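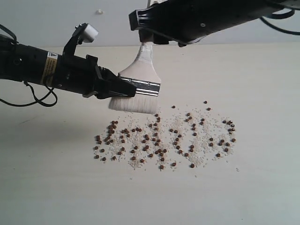

Kitchen Table Hand wanted (part-time, seasonal)
Florholm Dry Goods
Posted Jun 24, 2025

We sell rice, beans, lentils, seeds and a number of things that look like seeds until you plant them. We have done this from the same long room behind the Nunine bakery for long enough that the floorboards have a permanent crop between them. We are now looking for one person to help with sorting, brushing up and putting things in jars.

If you have ever tipped two kinds of grain on to the same table and then had to part them again, you will know most of the job already. If you did it on purpose, please apply today.

The work

You will spend most of your shift at a table. Stock arrives in sacks and leaves in jars, and in between it gets everywhere. Your part is to spread small batches out, pick over them, take out anything that shouldn't be there, and sweep the good stuff gently into a scoop with a wide flat paintbrush. We use paintbrushes because hand brushes fling rice across the room and a cloth just pushes it off the far side. Please don't bring your own. We had a man who brought his own, and it had been used for fence paint.

You will also:

— weigh and fill jars, and write the labels in handwriting that somebody's aunt could read
— keep the tables clear between batches, so that Tuscan beans don't turn up in the pudding rice
— make up the display panels for the August open days, which means laying out words and patterns in loose grain on a tabletop and then not sneezing
— take your turn at the kettle

The display panels need a word of their own. Every August we fill the tables with lettering and pictures made from rice, pulses and whatever is dark enough to show up against them. Visitors like them very much. Children like them even more, for as long as it takes to put a hand through the middle. You needn't be an artist, but you should be able to draw a letter S that faces the right way, and you should be able to watch a morning's work go into the scoop without needing to sit down.

Who we are after

Somebody patient, with decent eyesight or good glasses. Experience in a shop or kitchen is handy. We once took on a trained watchmaker who was superb at it and left after a fortnight to go back to watches, and we have been a bit wary of watchmakers ever since, though we'd still read the letter.

You must be able to stand for an hour at a time and lift a half-full sack. Full sacks are a two-person job and we mean that. You should also be all right with quiet. The radio is allowed after lunch, and the choice of station is a long-running matter you would do well to stay out of during your first month.

If you have a nut allergy, talk to us before applying. We don't pack nuts, but the people next door do, with great enthusiasm and the door open.

Hours and pay

Four mornings a week to begin with, going up to five in August. The post is paid at £149 a week for the four mornings and in proportion for the fifth. There is a staff discount, and each month you may take home the mixed jar, which holds everything that fell on the floor side of the table and was rescued in time. It makes a reasonable soup if you boil it for as long as the slowest bean wants.

Aprons are provided. Pockets on the aprons have been sewn shut, and after your first wash day you'll understand.

How to apply

Write to Daniyal Bukhari at Florholm Dry Goods, PO Box 2256, Mirnura. One page is plenty. Tell us what you've done before, which mornings you can manage, and when you could start. We don't need a photograph or a list of hobbies, and we would ask people to stop enclosing samples of rice. We have rice.

We'll invite a few people in for a trial morning, paid at the usual rate. You'll be given a tray, a brush and a small mixed heap, and left to get on with it while Daniyal pretends to do the invoices.

Questions about getting here go to Kim in the shop, who knows the buses. The entrance is through the yard. Mind the step, and please wipe your feet on the way out as well as on the way in.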